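Quick gallery from the Lomholm shop, 04/04/2024. Put together on my lunch so forgive the typos. For anybody at Thammasiri who keeps asking what the arms mean for the bench crew, and for our own people who only hear about it in the break room.

Short version: Skalport (that's the two-arm setup) is learning the white plastic stands. Ribbed platform, poles, the lot. We used to do all of them by hand, 40 a shift on a good one. Sore thumbs, sore wrists. Everybody who has been on that line knows the twist.

## Getting a feel for the parts

Plastic is harder than it looks for a machine. Shiny, thin walls, lots of corners. First days were mostly slow touching and backing off, slow touching and backing off.
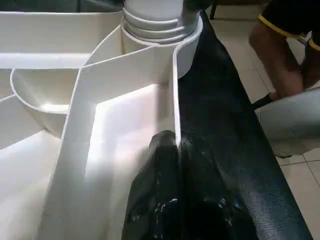
Speed will come later, or it won't. The target on paper for June is 31 stands a shift and I wouldn't bet my lunch on it. What changed already is the shift itself. Less time bent over, more time watching, and watching is tiring in a differnt way. Your back feels fine and your head is mush by two o'clock. We asked for shorter turns and got them. 12 minutes on, then swap. Goes on the sheet, please actualy write it on the sheet.

Pay question, since it comes up every day: same grade, same rate. In writing. Ask me for the copy.

## Two arms, one corner

Both grippers at the same corner of the platform, close by the foot of the leaning pole. Black sheet down on the floor underneath.
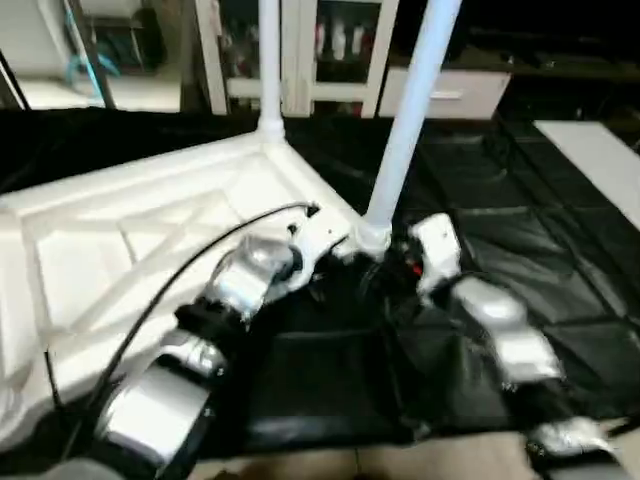 Pornthip Ruangrit wrote back when I sent the first batch around: "Fine, but who gets trained on it? If it's the same two people every time, the rest of us are just waiting to be moved." Fair. She also wanted to know what happens to the hand line if Skalport is down for a week, and if anyone will still be fast enough to cover.

So, what we have so far. Training is open to the whole bench, names on the list by the door, order of signing up. Hand line stays open. Each of us keeps a turn on it so the fingers don't forget. Bultlow wanted to cut that part from the plan, and it got put back in after the last meeting, which ran long and got loud.

## Pole to socket

The part that used to eat the most time by hand. Pole comes down at a slant, lower end toward the threaded socket on the platform corner. Left gripper against the side rail, right one on the pole. 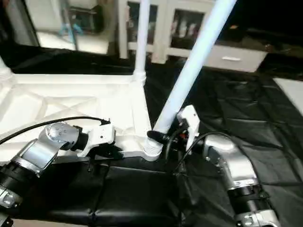 Cross-threading was always our big headache and I'd like to see real numbers before I say the machine is better at it. Old reject tally was kept in pencil so comparing is going to be a mess. If you have any of the old sheets at home or in your locker, bring them in, coffee stains fine.

Still open:

- who signs off a stand when the arms built it, the watcher or the lead
- noise, not bad but constant, some want ear plugs
- 40 minute training block, before shift or inside it (I say inside, paid)
- better chair for the watcher!!

More pictures when I get a minute. Send corrections to me and not to the group thread, it's long enough.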